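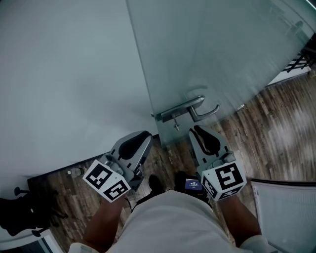
Hand-held gripper kits: planning notes before you order

Workshop tips, page 11. Revised 2023-09-20.

Start with the task list. Write down every object the grippers will have to hold or push, then measure the thickest and thinnest grip on each. Lever door handles, drawer pulls and lock knobs belong on the list even if the main job is tabletop work. A kit that closes well on a mug may not open far enough for a lever and its plate.

Buy in pairs. A single gripper added later often comes from a different production batch, and finger travel can differ enough to need separate calibration. Stirnetti and Flovum both quote pairs on request.

Pads wear first. Soft finger pads should be budgeted as a consumable, with one spare set per gripper in the opening order. Metal levers with sharp edges go through pads faster than cardboard or plastic. Store spares flat and out of sunlight.

Marker cubes: check the price of replacements before buying the kit. Printed faces scuff when grippers are put down on their tops. A foam cradle is cheap and fits in a standard drawer. Do not reprint markers on glossy paper; glare spoils detection.

Weight. Anything over 900 grams per hand is tiring inside an hour. Ask for the figure with battery and screen fitted – some sheets list the bare frame.

Walk the rooms first. Glass doors and glossy floors throw reflections that can upset tracking at certain times of day. Note which way each door swings and how much space the operator has to step back. Move chairs, bottles and cables out of the walking line.

Sample budget, one operator, in dollars:
Gripper pair, used: 900
Pads, cubes, cradle, charger: 594
Total: 1,494

Shipping is extra. Joyce Wanyama keeps 20 percent on top for repairs in the first year and spent most of it by August, chiefly on a cracked trigger housing. Emiliano Ocampo rents for the first month and buys only if the kit has been out of its case on more than half the working days.

Readouts on the handle should be legible at arm's length. Test this in the dimmest room on the list.

Keep the original boxes until the return period ends.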